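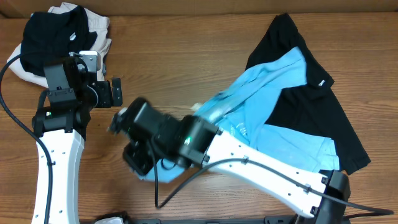 Laundry on the table, thread below. Grab a cuppa, it's a long one!

1/ OK so I've spent most of March helping small businesses around Brasholm sort out their passwords and backups, and I have loved it way more than I expected to. Sharing what I learned in case it's handy for your shop, club or clinic.

2/ First stop was a bakery with 4 staff and one shared login for everything. Till, email, supplier orders, the lot. The password was on a sticky note inside the flour cupboard. (It's gone now. The note, I mean. The cupboard is doing great.)

3/ We set them up with a password manager and it took one afternoon. Harriet Gallagher owns the place and she was dreading it, then by closing time she was showing her apprentice how to do it on his phone. I could have cheered!

4/ If you do one thing this week, turn on two-step login for your email. Email first, before the bank even. Whoever gets into your inbox can hit "forgot password" on everything else you own.

5/ Use an app for the codes if you can. Text messages are still heaps better than nothing, so if that's all your provider offers, take it.

6/ Next up, a physio clinic over in Drerkitz. They had 726 old patient files sitting in a shared folder that anyone with the link could open. The link was made years ago for a temp and just stayed there.

7/ Go and check your sharing settings, seriously. Look for anything that says "anyone with the link". We closed theirs off in ten minutes and then spent an hour working out who really needed to get in, and that hour was the useful bit.

8/ Fake invoices! Everyone I visited had had at least one. The cleverest was a supplier email with one letter swapped in the address and a polite line about "our new bank details". The amount was $700, small enough to pay without thinking.

9/ The bookkeeper there, Genowefa Nowakowski, rang the supplier on the number from an old paper invoice and they had no idea what she was talking about. Perfect. Don't ring the number in the email, ever, it goes straight to the person trying to rob you.

10/ Backups. I asked every place when they'd last restored a file from theirs. Mostly I got a very long pause. So we picked a boring spreadsheet, copied it somewhere safe, deleted the original and tried to get it back. Do this! It's kind of fun.

11/ One place had a backup drive plugged in day and night, so ransomware would have scrambled that too. Now they've got two drives and swap them, with the spare one living in a drawer at home.

12/ Updates: I know, I know. One reception computer had 29 waiting. We let it run over lunch and it came back happy, and a bit faster too.

13/ Someone asked whether cyber insurance is worth it. I'm not the person for that, sorry, talk to a broker. They'll probably ask if you have two-step login and backups though, so you may as well get started.

14/ I've got a one-page checklist with all of this on it, plain words, big print. Reply if you'd like a copy and I'll send it through. Next month I'm tackling old routers and I'm already far too excited about it.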